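Search papers, places, patterns

October 26, 2019
By the Sostier Domestic Interiors Group

4. The small flower and its survival

4.1 What tenants were given

Our survey drew replies from 993 households in Brikodlow, most of them renting, and the first thing to report is that hardly anyone had chosen their own wallpaper. It had come with the rooms, like the damp. Asked to describe it from memory while sitting in a different room, the majority wrote "flowers" and left the rest of the line blank. A smaller group wrote "flowers, I think".

The small repeated floral has never been fashionable for long, and it has never gone away. The pattern books kept at Goh hold 36 designs of the type, and over half were still being sold long after the firm's own catalogues had begun to apologise for them. Landlords told us they liked such papers because they gave no offence. Tenants took much the same view, in a less grateful tone.
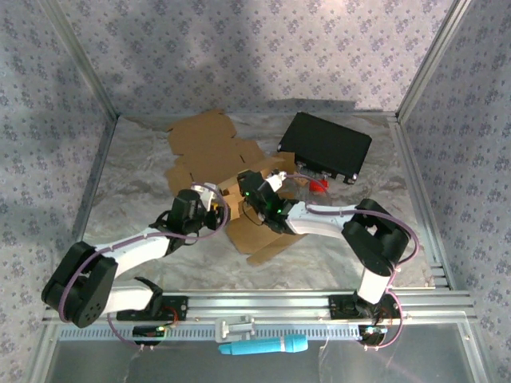

Scale matters more than colour in deciding whether a floral paper is noticed. Large blooms are remembered, often with some bitterness, and the joins between strips are remembered with them. Small clusters set well apart on a pale ground are absorbed into the general idea of a wall. Figure 4 has the type in purple on a pale lavender-grey, carried across all three walls, and the eye soon stops treating the separate clusters as flowers at all. Several respondents living with similar papers said they had believed them to be spotted. One had believed this for the whole of a tenancy and was upset by our letter.

Colour did have some effect on what people said they would put up with. Yellow grounds were thought dirty even when new. Green was thought to be hiding something. Pale purples came out rather well, on the grounds that they looked like an old relative's spare room, and people are on the whole polite about those.

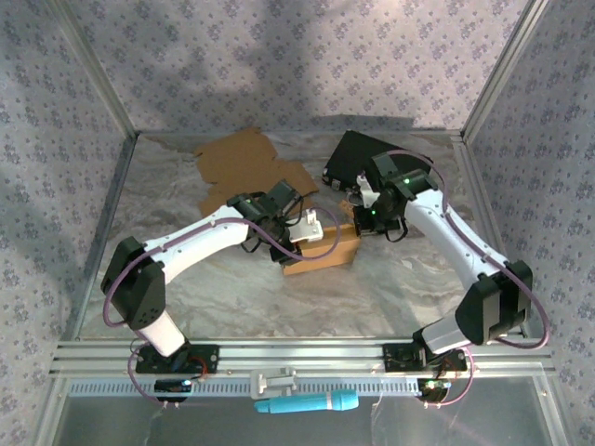
2114 words

4.2 Flowers above, stone below

A pattern on the wall is seldom left alone with its thoughts. Respondents with floral papers were also likely to report a floor pretending to be something else, usually stone. The pairing appears again in Figure 5, where the small purple flowers meet a glossy grey and white marble pattern. We had expected complaints about this sort of mixture and received almost none. It seems that a room may contain one garden and one quarry without anybody feeling that a line has been crossed.

The trade was less relaxed. Laturex, which supplied many of the cheaper sheet floors in our area, printed a leaflet advising customers to keep "one pattern to a room". It ordered 1000 copies in November and illustrated them with a room containing four. We have not found a household that kept the leaflet for its advice, though two had used it to level a wardrobe.

We draw a modest point from all this. Studies of taste tend to lean on rooms that were planned, as planned rooms leave better records - drawings, bills, quarrels. Most walls are inherited, covered over or put off until spring. A history of wallpaper built on choice will have a good deal to say about very few walls.

Section 5 turns to borders, on which respondents held much stronger views.

3 comments

pastetable: Can confirm the spotted thing. I papered our hall myself and I still called it "the dotty one" for years.

Reader in Brikodlow: I filled in this survey and wrote a full page about my ceiling. Was the ceiling material left out on purpose?

hallway_left: Yellow grounds do look dirty when new. Glad to see it in print. Please do skirting boards next.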